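Drawer jam (robotics)

A drawer jam is a fault in which a robot arm pulling or pushing a sliding container gets it crooked in its runners, so that it binds and more force only makes things worse. People who work on household robots also call it racking or cocking. I've kept this entry since my time on the Rondonum project, and most of it comes from our logs, so please read it as one person's account.

Cause

Think of a sticky dresser drawer. Pull from one corner and the far corner digs in. A person feels that right away and wiggles it. A two-finger gripper on a position-controlled arm doesn't feel much of anything unless you give it force limits, so it keeps heading for the spot it was told to reach (I have winced at this more times than I'd like!). Refrigerator drawers are a classic case, being light, slick and wide for their depth.
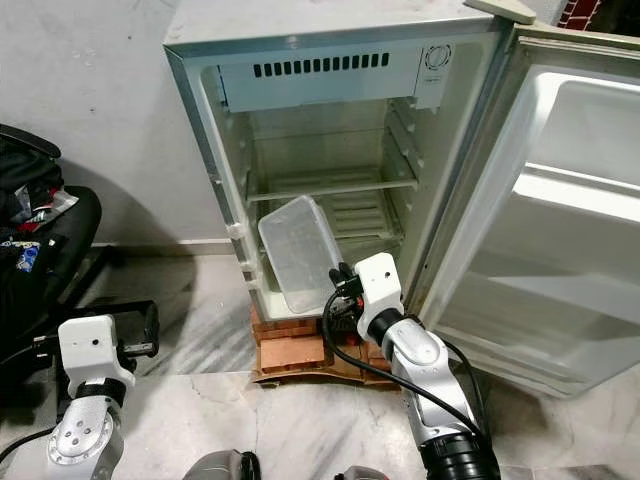
The usual chain goes like this. The drawer tips, the arm keeps going, the load climbs in the wrist, and then something has to give. If you're lucky it's the grip. If you're not, it's the plastic, or the whole appliance starts to shift, and a small refrigerator up on bricks isn't something I'd want to see sliding.

The Suruncombe runs

At Suruncombe we logged 206 drawer attempts and 35 of them ended in a jam. I went in thinking the vision side was to blame. Mostly it was the approach angle – our planner liked to come in from the side to keep clear of the open door, and that put the pull well off center. Koppel, our control software, also had its force cutoff set too high until March, which is on me. 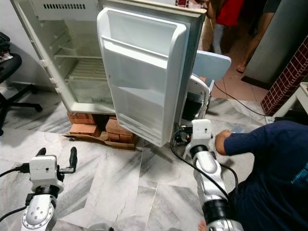 Kęstutis Butkienė
Test engineer, Zadach
Last edited Jan 19, 2024

Safety

Jams matter most when people are close by, and they nearly always are, since somebody has to reset things. A jammed arm can hold stored load, and it may jump when the drawer lets go. Our rule is to stop the arm, let the load drop to zero on the readout, and only then reach in. Keep your hands away from the wrist and its cable until then.

Prevention

Pull near the middle of the front edge, go slow for the first stretch, and back off a little when the sideways force rises. Two arms help if they're well synced – if they aren't, you've built a better jamming machine. See also: stick-slip, compliant control, door collision.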